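News Collections Reading Room Visit Contact

Collections > Military Aviation > News

Bjarnason Airfield Papers Go Online, With Gaps

The Bjarnason collection, a set of papers and photographs from a wartime bomber field, went online in July. The announcement calls it a "complete record of life on the station." That is a big claim for what has been posted so far.

The online catalog lists 400 items. Only 200 of them can be opened. The rest show a title, a box number and a gray square where the scan should be. Zastden, the company that built the site, says the missing scans are "in process" and gives no date for them.

What can be read is worth reading. There are mess bills, a run of bicycle permits, letters home with the censor's cuts still in them, and a hand-drawn map of the huts on the north side of the field. The maintenance logs are the best of it. One ground crew wrote up the same leaking fuel line 7 times before the aircraft was finally taken off the roster.

The trouble starts with the captions. Many were copied from the backs of prints, and it is not clear who wrote them or when. A group of airmen beside a truck is dated to the winter the field opened, yet the trees behind them are in full leaf. Another print is labeled as the station chapel in one list and the parachute store in the next.

Then there is the story of the Zimetti crew, said to have brought a bomber home on one engine and landed it in fog. The site tells it as plain fact. The source is a typed memoir written decades later by a man who, by his own account, was on leave that week. The squadron diary for the same month is among the items that can't be opened. Maybe it backs him up. Readers have no way to check.

Reramero, the foundation paying for the work, says corrections are welcome through the contact form. We sent in 3 in the first week. The captions have not changed.

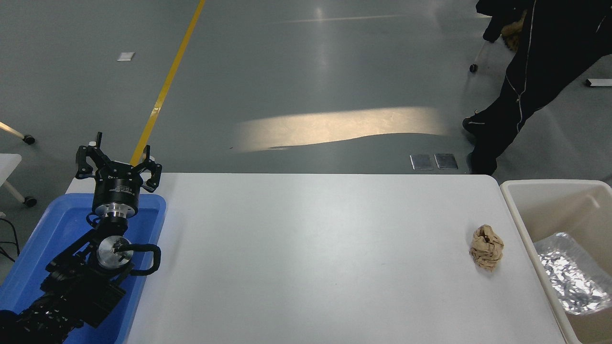 What Comes Next

A second batch, mostly flight records and supply ledgers, is promised for next spring. The first batch was promised for last spring. Until then, anyone tracing a relative who served at the field should ask for the paper originals in the reading room, which opens at 10 a.m., and should treat the online dates as a starting point. Box numbers in the catalog do match the shelves, at least in the boxes we asked for.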